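Nerketti Hand Crank Cider Press, 13 liter

I have been pressing apples with the Nerketti for three falls now and I still get a silly grin when the first juice comes down the spout. It's a basket press, the old kind, with oak staves, a steel screw and a cast iron foot that bolts to a bench (please do bolt it!). Heinonen makes the frame and the screw, and the pressing bags come from Wotine, who sew them with a double seam along the bottom where the cheap ones always split.

The basket holds 13 liters of milled fruit. Fill it to two fingers below the rim, fold the bag over, set the blocks on top and turn slowly. When it gets stiff, go have a coffee. Come back, give it another half turn, and off it goes again. Windfalls are fine, bruises and all, but cut out anything moldy.

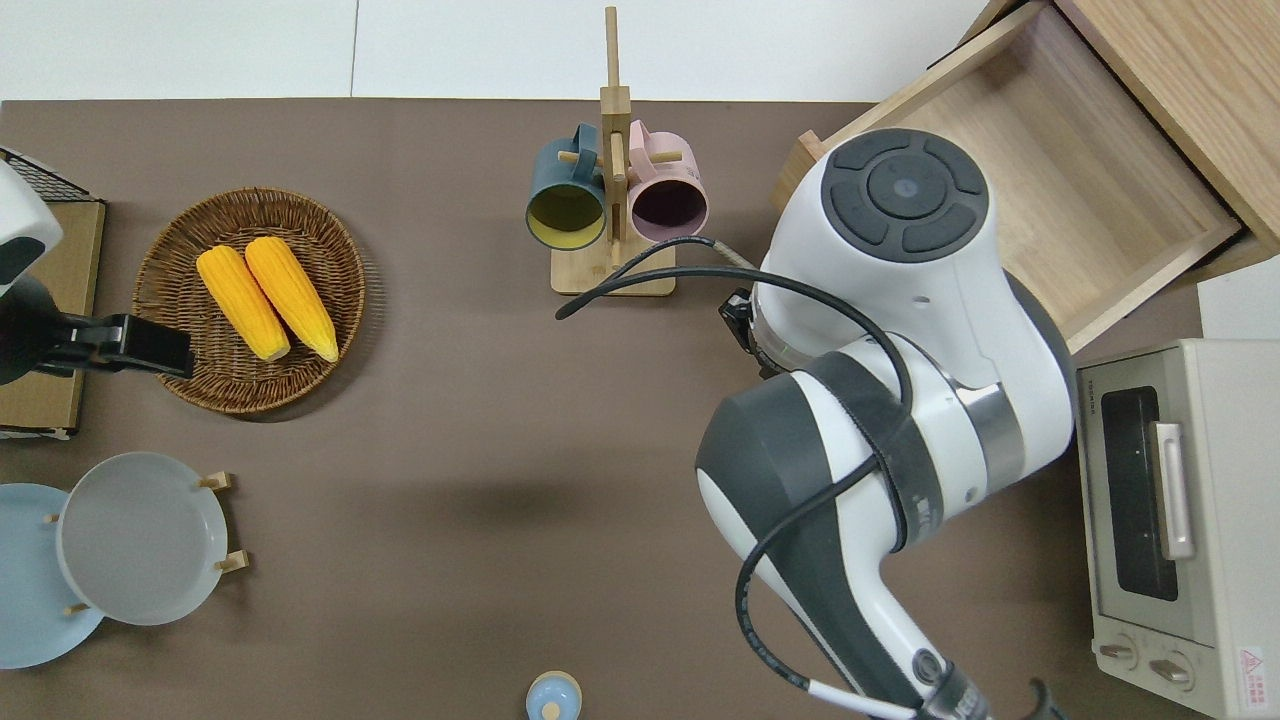
Page last changed: October 10, 2026

Pears work too, though they want a coarser mill and a lot more patience. Quinces I'd leave for jelly. Hélder Macedo runs his through twice and mixes them with russets, and his cider is lovely, so what do I know.

Wash the staves with plain water, no soap, and let them dry in the shade. A little food-grade grease on the screw before you put it away in November.

Price: 442 euros, with two bags and the blocks
Spare basket: 97 euros
Matching Pokeo fruit mill: 157 euros
Extra bags are sold singly, same size for the older model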